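Home | Topics | Ask | Members | Log in

Fixing a wobbly upright on a desktop shelf, brown top, can't drill through
Posted in Furniture and Small Repairs
November 2021, by Vija Rätsep

I have a wooden table with a smooth, slightly glossy top and I want an upright panel standing on it, at a right angle, to hold up one end of a small shelf. The color match is close enough. The panel is a bit lighter and more matte than the top but I can live with that.
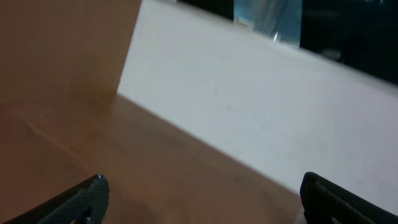 Bednárik asked straight away whether the panel had to come off again one day, and the answer is yes, so that changes what I can use. I should have put it in to begin with. I rent, and the table belongs to the flat. I can't put screws through the top and I'd like to avoid glue on the finish.

Measurements, in case they matter. The panel is 13 inches deep and 2 feet high. The shelf will carry paperbacks and a desk lamp, nothing heavier than that. The other end of the shelf rests on a cabinet that I own, and I can screw into that as much as I want. The wall behind is plaster and I'd prefer to leave it alone, but I could manage one or two small holes if there's no other way.

What I've tried so far:

Double-sided mounting tape along the bottom edge of the panel. It held for nine days and then let go on one side.

Two of the small stick-on angle brackets, the plastic kind. They keep the foot from sliding but the top still moves if I lean on the shelf.

A strip of rubber shelf liner under the edge. It stopped the sliding completely and did nothing for the wobble.

I'm looking for a way to make it stiff without marking the table. I have a drill, a hand saw, a square and a few clamps. I don't have a workshop, so anything that needs a table saw is out.

Replies: newest last

Bednárik

Thanks for adding that. If it has to come off, forget about fastening the panel to the table at all. The joint between the foot and the table only has to stop the panel from sliding. Your rubber liner already does that, so keep it.

The wobble comes from higher up. A single board standing on its edge has almost no resistance to tipping sideways, whatever you stick under it. You need to make the panel part of something with a corner in it. The usual way is a back board. Cut a piece the full length of the shelf and as high as you can spare, 6 inches at least, and screw it to the back edge of the panel, the back edge of the shelf and the side or back of your cabinet. Once those parts are tied together the panel can't lean, even though it isn't attached to the table.

Order of work:

Screw the shelf to the top of the panel first, with the panel lying on its side on the floor. Use the square. If the corner is off here, everything after it will be off.

Stand it up on the liner and clamp the shelf to the cabinet.

Put the back board in place, tight up under the shelf, and clamp it.

Drill pilot holes and drive the screws, starting at the panel end.

Take the clamps off and push on the end of the shelf. If it still moves, the back board is too narrow.

Drill the pilot holes even if the screws say you don't have to. You'll be going into the edge of the panel, and that is where a board splits.

Don't bother with the plastic brackets. Peel them off slowly, with a hair dryer on low, and test the heat on a part of the table that doesn't show.

Wollik

Construction adhesive would do it. I did mine that way and it hasn't moved.

Vija Rätsep

Wollik, I can't glue it, the table isn't mine.

Wollik

OK, missed that. Then felt pads and a heavy bookend on either side of the foot. Cheap, and you can do it tonight.

Prosard

Bednárik's back board is the right fix. I'll add a few things from having done the same on a rented desk.

Check the bottom edge of the panel before you build anything. Stand it on the table without the liner and look for light under it. If the edge isn't straight, the panel rocks, and you can mistake that for the sideways wobble. Mine was high in the middle. I taped a sheet of coarse sandpaper to a flat board and ran the edge back and forth over it until the rocking stopped. It took less than an hour.

Cut the liner a little narrower than the thickness of the panel so it doesn't show at the front. Some rubber and foam liners stain a varnished or lacquered finish if they sit in one place for months. I put a strip of cork under mine. It grips nearly as well, and when I moved out after 173 days there was no mark on the desk. If you keep the rubber, lift the panel now and then and look.

If you don't want a full back board because of cables or an outlet, you can fit a triangle in the back corner where the panel meets the shelf. Make the two short sides about 8 inches. One triangle at the back is enough for books. It will be less stiff than the board but you keep the space open.

Also, get the old tape off before you stand anything on that spot again. Roll it off with your thumb and use a drop of cooking oil on whatever is left, then wipe with soapy water. I would stay away from acetone on a glossy finish.

Bednárik

Agree on the cork. For the triangle, put the grain along the long side if it's solid wood.

Vija Rätsep

Thank you both. I checked the edge as Prosard said and there is a gap at the back corner, so I'll sand that first. I have a pine board left over from a bed that is long enough for the back and I can cut it by hand. One more thing, would 1 1/4 inch screws be long enough? The back board is 3/4 inch thick.

Prosard

They'd leave you half an inch in the panel. Go to 2 inch, and keep them thin since you're in the edge.

Multine

Following this, I have the same problem with a monitor shelf.

Contact | House rules | Copyright the members of this site | Back to top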